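Skip to replies
We use cookies to remember your login and your reading position. Accept / Manage

Forum > Robot Arms > Faults and Safety > Gripper drops open after protective stop

**weldandwander**
Posted 9 March 2023

Long one, but I'm excited to finally have a fault I can reproduce, so bear with me!

Two-arm table cell, both arms hanging from an overhead frame, parallel grippers. The job is pairing up slide sandals: left arm picks one, right arm picks the other, both put them down side by side with the toes facing the same way. It is a lovely task to work on because the things are bendy, they roll onto their sides, and the strap gives you a nice big handle.

The fault: when one arm goes into protective stop, the gripper on the OTHER arm opens. The arm holds position perfectly, brakes on, no sag, and then the fingers let go of whatever they have. With a foam sandal it's funny. With the metal test block we use for calibration it landed next to my hand, and I stopped laughing pretty quickly.

The controller is a Trultora box, grippers are run by a Wirkness interface board, one board for both arms. The log shows error 3823 on the arm that stopped and nothing at all on the other one. The gripper just reports "open" as if somebody had asked for it.

Has anyone met this? I've been enjoying the hunt but I'd like to end it before something heavier comes down.

**ottersocket**

Ooh, yes, I have met a cousin of this one. First guess is power. If both grippers hang off the same supply and the stop cuts that supply for even a moment, the board reboots, and plenty of boards go to their home position when they boot. Home is usually open.

Can you put a meter on the gripper supply and hit the stop?

**weldandwander**

Meter is on it now. It dips! Not to zero, but it dips. I'd need a scope to say how far. Will borrow one from the electronics bench.

**gantry_gus**

I'm going to be the grump. Before anyone reaches for a scope: why was your hand under a gripper holding a metal block? The cell should be treated as if it can drop things at any time. Stopped does not mean safe to reach under. It only means the joints aren't moving.

**weldandwander**

Fair. I was reaching in to reset the stopped arm and went past the other one to do it. The arm that had the block looked parked, so my brain filed it as furniture. I've moved the reset to the outside of the table and nobody reaches across any more.

**plumbline77**

Gus is right about the hand, but I don't agree that this is only about habits. A gripper that lets go during a stop is a fault in the cell. Stops are exactly when people walk up and lean in. It should keep its grip through that.

**gantry_gus**

Depends on the gripper, though. If somebody has a finger trapped between the jaws, do you want it to hold on through a stop? Some folks choose opening on purpose.

**plumbline77**

Sure, and then you give people a hand release for trapped fingers. You don't let the gripper decide on its own because a different arm, doing a different thing, bumped the table.

**ottersocket**

I love that we've reached the hold-or-release argument in under ten posts, it is the best argument in this whole hobby. My answer is that it has to be picked by someone and written down. What weldandwander has is a gripper that opens and no one picked it.

**weldandwander**

Scope results! The supply drops low enough to reset the board every time the stop trips with both grippers closed. With only one gripper closed it rides through fine. That explains why I chased this for weeks and thought it was random – it needs both hands full.

I also read the board's settings properly, which I should have done at the start. There is a "boot position" value and it was set to open. I changed it to "stay" and tried again. The board still resets, but the fingers don't move, and the sandal stays put.

**beltdrive_bea**

Nice find! Please don't stop there. "Stay" after a reset only works if the fingers hold by themselves with no power. Do yours? Ours had a spring in the finger drive and they relaxed slowly, so the part slipped out a bit later when everyone had stopped watching. We run a Nakamura gripper on a Memon rail, so not the same as yours, but worth a test.

Hang something soft and heavy, pull the power plug, go and get a coffee.

**weldandwander**

Did the coffee test with a beanbag. Still holding after 20 minutes, no slip I could see against a pencil mark. I'll repeat it with the smooth test block, because a beanbag is very easy to hold.

**ottersocket**

Give the grippers their own supply as well. Changing the boot setting hides the reset but the board is still falling over each time, and it could lose other things on the way down (finger calibration, force limit). Check the force limit after a reset!

**weldandwander**

Oh, good call, and a bit scary. The force limit goes back to the factory value after a reset. So every cycle since the first stop of the day has been squeezing harder than I told it to. That would be why a few of the straps had creases. I had blamed the foam.

**gantry_gus**

That one bothers me more than the drop does. You can see a dropped block. You can't see a force limit that quietly changed.

**weldandwander**

Agreed, and I've put a check in the start routine now: read the limit back, compare, refuse to move if it's wrong. It took me one evening and I wish I'd had it from day one.

**cornflake_kinematics**

Sorry to poke at this, but are you sure the dip is from the stop, and not from the cable? Overhead arms pull on their cables a lot. A worn one gives you more drop as soon as both grippers draw current. We had one go after some 3,000 cycles, right where it bent over the clamp. It looked perfect from the outside.

**weldandwander**

I can't rule it out. The left cable has a tighter loop than I'd like. Ordered a new one along with the separate supply, and I'll swap them one at a time so I know which did what.

**beltdrive_bea**

One at a time is the way! Post the scope traces when you have them, and tell us what the cell looks like so we can argue about your cable routing too.

**weldandwander**

Separate supply is in, old cable still on. I tripped the stop 20 times with both grippers closed and got no resets, and the force limit read back correctly after every one. The new cable goes on next and then I'll run the lot again. The pairing job is back on the table in the meantime, and I've gone over to the black slides for it, with the pale pink pair parked on the shelf board behind. The black ones have wide straps that arch up high with a big opening at the side, so a finger has plenty of room to get in under them, and if a gripper does let go, it's a short fall for a thick sole. For Bea, you can see one of the long black cables coming down from the top on the right and curving over toward the sandal on that side. I'd like to get that one clipped up higher before I go back to the metal block. Opinions on clips very welcome!
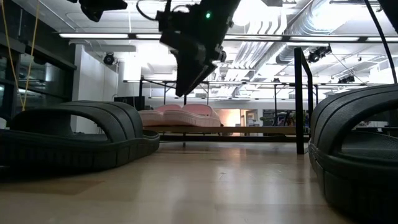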